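I switched to line drying in November, after the dryer in our place in Nedden quit for the second time. Gus Crenshaw came over to look at it and said the part alone would run $141. I told him I'd think about it, and I'm still thinking.

We have one rack in the back room and a cord across the porch. Jeans take two nights. Shirts are ready by morning if I leave the door open a crack. 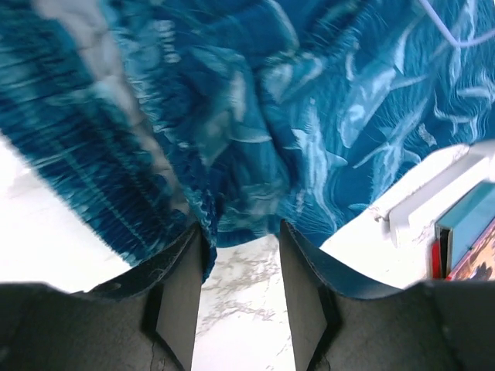

The part I underestimated was the folding. Things off a line come in stiff, and they have to be shaken out hard before they will lie flat. I do this on whatever surface is free. Something big, like that blue cloth, needs more room than I usually have. White marble with gray veins is a nice thing to fold over, smooth enough that nothing snags, but my own table at home is old pine and catches on everything.

Our power bill dropped a little. I haven't worked out how much of that is the dryer and how much is the mild weather. Gus still has the part number written down. If it rains for 3 weeks straight I'll probably call him.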